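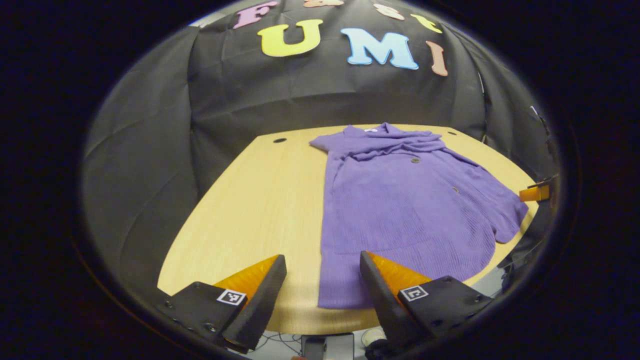 Tavion Dunleavy wrote that he would try the parish first, before paying for anything, but that he wasn't sure the dates fit.

The post he was replying to, for anyone coming in from search:

Dating a costume print from the Condau valley

I have a hand-colored engraving that belonged to my grandmother. It shows a married woman from the Condau valley in church clothes: dark bodice, white sleeves, a stiff cap tied under the chin. The caption is in French and only gives the valley. There is a plate number, 18, in the top right corner, and no printer or artist. The paper has been trimmed on the left side. I'd like to know when the print was made and if women there really dressed this way, or if the artist made it up. I've looked through 252 scans on the Hastora site and didn't find it.
posted 6/16/24 by mapleridge

Tavion Dunleavy
The plate number tells you it came out of a set. Sets of valley costumes were sold loose and bound, and the bound ones usually got trimmed, so yours was probably in a book once. Check the back for glue or stitch holes along the left edge.
As for the clothes, the cap is the part I would trust. Caps differed from one valley to the next and buyers knew them. The sleeves I would trust less — engravers often used one figure and changed the colors. If the parish at Condau kept household inventories, they may list caps and bodices by name. They will be in the old script, and the ones I read in April took me 3 evenings for 8 pages.

Pešek
Could be a later copy. My uncle had one like that and it was from a calendar.

hollis_b
Look at it with a magnifier before you do anything else. Dots in a regular pattern mean a modern reproduction. Lines that you can feel a little with a fingertip, plus a dented border where the metal plate pressed in, mean a real engraving. With the left side trimmed you may only find the dent on the other three.
Also try searching under Detden. The valley was run from there for a long time and a lot of catalogs file it that way. I found two plates from the same kind of set under that name, both with French captions and the number in the top right.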